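Do Smaller Bowls Make You Eat Less? Notes for the Dallport talk
Speaker copy, 7 pm slot. Slides advance on the underlined words in my paper version.
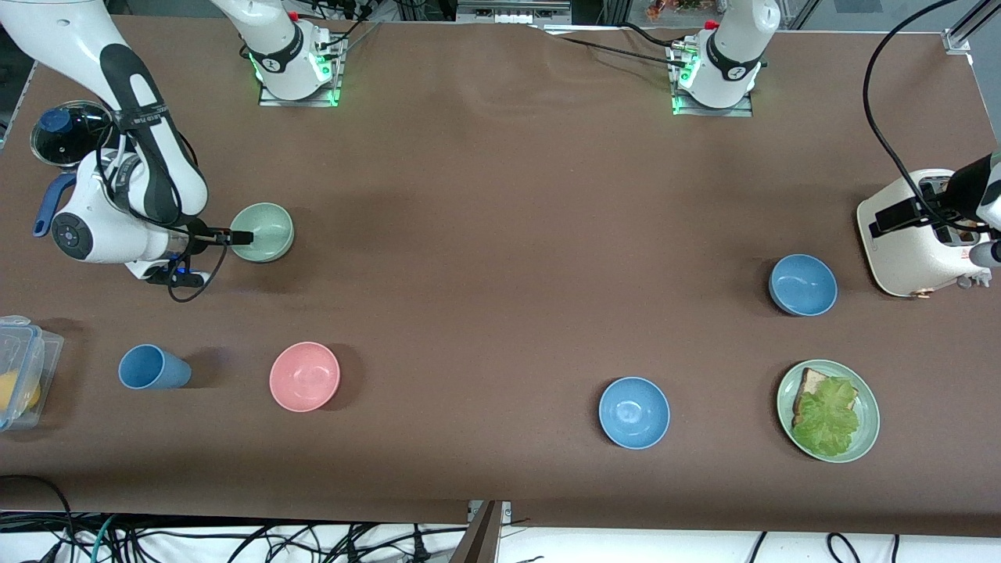

Slide 1: A sage-green bowl. Leave up while people find seats.

OPENING

Good evening. Start with the show of hands: who has been told to eat off a smaller plate? Wait for it. It's usually most of the room. Then: who has tried it for more than a month? Fewer hands. Don't comment, move on.

What I want to do tonight is look at a piece of advice that nearly everyone repeats and ask where it came from, how good the evidence is, and who makes money from it. I should say up front that I believed it. I bought the bowls. I still own the bowls. They are perfectly good bowls and I eat cereal out of them, often twice.

SLIDE 2 - THE CLAIM

Read it out slowly: "A smaller dish makes the same food look like more, so you serve yourself less, so you eat less, so you lose weight."

Four steps. People hear it as one. Each step needs its own evidence, and the evidence gets thinner as you go along. Point at each step on the slide.

Step one is an old visual illusion. Put a dot inside a big ring and the dot looks small, put it inside a tight ring and it looks bigger. Fine. I have no quarrel with the dot. But a dot on paper doesn't smell of garlic, and you haven't been waiting for it since lunch.

SLIDE 3 - SERVING IS NOT EATING

Most people skip this part, so go slowly.

A lot of studies measure what goes onto the plate. That's easy to measure, you weigh the plate. What goes into the person is harder, and what goes into the person over the next two days is harder still. If I serve myself less pasta at six and eat toast at nine, the plate study has me down as a success.

Ask: does anyone here go back for seconds? (They will laugh. Let them.)

When researchers look at what people eat, the results are mixed. Some studies find a drop, some find nothing. It matters whether people serve themselves or get handed a plate, whether they know they're being watched, and whether there is more food within reach. I'm not going to tell you it's zero. I'm telling you I don't know, and I doubt the person who wrote the magazine piece knows either.

SLIDE 4 - THE FLURKERO SET

Now the shopping. This is the brochure for the Flurkero portion set, which I bought with my own money. Hold up the brochure, not the bowl, the bowl always gets passed around and I lose the room.

The front says "100 percent of users noticed a difference." Read that twice. Noticed a difference in what? The brochure doesn't say. I noticed a difference too. My old bowls were bigger.

I wrote to them in February and asked how many users there were and what they'd been asked. The reply thanked me for my interest in mindful dining and gave me a discount code. I'd like to be fair here, the code worked.

If anyone wants the checklist for this kind of number, it's on the handout:
Percent of how many people?
Compared with what?
Who asked them, and when?
What happened to the ones who stopped using it?

The last one is the one to remember if you only remember one. People who give up on a product don't fill in the happy survey.

SLIDE 5 - THE FLESBY OFFICE LUNCH

This story goes over well but keep it short, I ran over last time.

The Flesby office canteen swapped its plates for smaller ones and announced that food waste was down. They put up a poster. I used to eat there, so I asked what else had changed that month. Quite a lot, as it happened. They'd dropped the buffet on two days of the week, put up the price of the hot meal, and moved the trays so you had to carry your plate by hand.

Any one of those could cut waste. The plates might have done it. The price might have done it. If you change four things at once you can't give the credit to your favorite. (Pause. Someone will usually say "but it still worked." Answer: yes, something did, and the next office to copy it will copy only the plates.)

SLIDE 6 - MY OWN TRIAL, FOR WHAT IT'S WORTH

Which isn't much. Say so.

I weighed my breakfast cereal for a couple of weeks in the big bowl and a couple of weeks in the small one. In the small bowl I poured less the first time and topped up more often. Total was close enough that I wouldn't bet on the gap. One person, not blinded, who had already made up his mind and was grumpy about the price. If I'd seen this trial in a brochure I'd have torn it to pieces. Invite them to do that.

Then the calorie slide. A bag label says one serving and gives you a tidy number, and almost no one pours that serving. I was pouring around 700 calories' worth on a hungry morning once you count the milk and the nuts. The bowl didn't tell me that. The kitchen scale did, and I'd had the scale in a drawer for years.

SLIDE 7 - WHAT WOULD CHANGE MY MIND

Don't skip this one even if short on time. If I can't answer it I'm just a man complaining about bowls.

I'd want a long study, in people's own homes, with everything they eat counted and not only dinner. I'd want the plan written down before the results came in. I'd want it paid for by someone who doesn't sell dishes. And I'd want it done again by a second group that would be happy to prove the first one wrong.

SLIDE 8 - SO SHOULD YOU USE A SMALL BOWL?

If you like it, yes. It costs nothing if you already own one. It takes up less room in the dishwasher. My objection is to the promise on the box, and to the way people blame themselves when the promise doesn't come true. I've had someone come up after this talk and say she must be doing it wrong. Doing what wrong? It's a bowl.

QUESTIONS I USUALLY GET

Color of the plate - same problem, even fewer studies. I wouldn't repaint the kitchen.

Tall glasses and short glasses - better evidence that people misjudge how much they pour. Still not the same as drinking less overall.

Children - I stay out of it. Send them to a proper dietitian.

Have I tried the Duman plates with the lines printed on them - no. I'm told they're nice. I'd want to see the survey.

Handouts are by the door, 100 copies. Hall needs to be clear by nine, so wrap up questions ten minutes before.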